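3.2 How readers talk about the dream lover

I went into the Zustero reviews expecting people to argue about the vampires. Mostly they argued about the dreams! Of the 137 paranormal romances I read for this study, 19 open with the heroine asleep, and readers have very firm views on whether that counts as a first meeting.

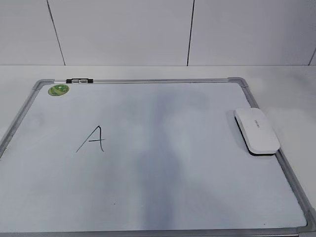
Figure 6. Whiteboard on a tabletop.

Dream openings split my readers by age of fandom more than by taste. Older fans of the Fliltevlow series forgive nearly anything before chapter two, while newcomers want the hero awake and talking (or at least undead and talking). I sorted the plots in pencil first, then moved to a whiteboard with a thin silver frame like the one in Figure 6, and the dream books kept drifting towards the ghost stories.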